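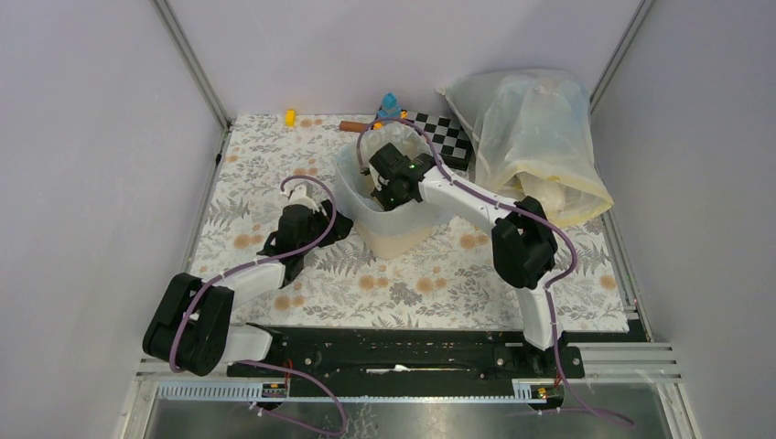
**Carnatbridge Allotment and Garden Society**
Minutes of the general meeting, June 21, 2025

Chair: Alasdair Dunbar
Minutes: Yilma
Apologies were received from two members of the Skeltano plots.

**1. Minutes of the previous meeting**

The minutes were read and accepted with one correction. The new hose belongs to the lower gate, not to the upper gate.

**2. Water**

Alasdair Dunbar reported on the water bill. The society used 4,000 liters more than in the same period of last year. Several members think there is a leak under the path between the compost area and the lower gate, where the grass stays green also in dry weeks. Others said that the taps are left open in the evening. It was agreed to read the meter at night and again early in the morning, before anybody waters. Olla will do the reading and will write the results on the board in the shed.

A member asked if sprinklers are permitted. The rule was read aloud: watering is by can or by hand-held hose. The rule stays as it is.

**3. Path to the lower gate**

Two offers were received for gravel. The cheaper one is 455 dollars with delivery, but the truck can come only as far as the road, so members must bring the gravel in with wheelbarrows. The second offer was higher and did not say clearly if delivery is included. The meeting voted for the first offer. Three members voted against, as they would like to wait until the question of the leak is solved. After discussion it was agreed that the gravel will be ordered only when the meter readings are known.

**4. Empty plots and waiting list**

Plot 80 has been given back. It is full of bindweed and the fence on the north side has fallen down. The meeting agreed to offer it with no rent until November, if the new holder clears it. The next person on the waiting list will receive a letter from Yilma. If there is no answer in two weeks, the plot goes to the following person.

It was also asked if a plot can be shared by two families. This is possible, but one name must be on the agreement.

**5. Seed order**

Orders for garlic and onion sets should be given to Olla in writing, with the plot number. Last time some orders had no number and the bags stayed in the shed all winter. Payment is made together with the order.

**6. Other matters**

The lock of the shed is hard to open and needs oil. Please do not force the key.

Glass was found again in the compost. Members are asked to look through what they bring.

The next general meeting will be in November. The day will be put on the board.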